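Cell Technician, Two-Arm Bench (simulated and physical), Ostedov

Ostedov is hiring one technician to look after one cell. We have read plenty of ads that promise to change how the world washes its dishes. Ours pays you to keep a bench with two arms in working order, and to keep its simulated copy close enough to it that our test runs mean something. We are not convinced they always do.

The job is called Zorus after the cell. The task is dull on purpose: cups, a wire rack and a tray, handled over and over. Last May we logged 471 stops. Most were blamed on the control software, and we doubt that. Our own guess is worn finger pads and a rack that had crept out of its taught position, but a guess is all it is, and you would be the one to check.
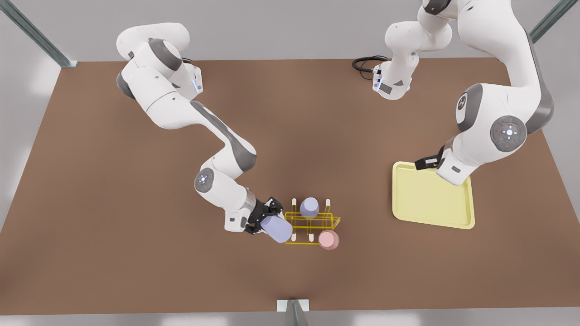

Zorus in simulation: right gripper with a cup at the rack, left gripper on the tray.

What you would do:

Check zero positions on both arms at the start of each shift and write down what you find, including when it's fine.
Inspect gripper fingers and swap them when they need it, whatever the calendar says. The current interval is 31 shifts and we have never seen a good argument for it.
Route and re-tie the arm cables. Expect to redo somebody's work.
Measure rack and tray positions on the real bench and correct the simulated ones to match.
Replay stops in simulation from the gripper view as well as the overview. A finger close to the lens hides a lot of rack, and plenty of "missed grasp" reports were written from one view only.
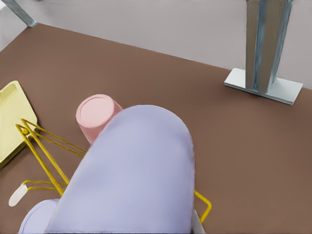 Lukewarm is how the last technician put it when asked about the simulator, adding that it was good for finding reach problems and close to useless for finding a loose screw, and that anyone applying should ask to see the repair log before the demo.

We agree, and you may read the log at interview. Bring questions.

You need 3 years of hands-on work with robot arms or similar machines, and you should be able to read a wiring diagram without help. Some scripting is useful. A degree is optional. Certificates from Kofler or Nellus courses are welcome, though we'll still hand you a wrench and watch.

Shifts start at 7 a.m. There are 2 interviews, the second at the bench. Please send a resume and one page on a fault you got wrong the first time. Skip the cover letter. Applications close at the end of May.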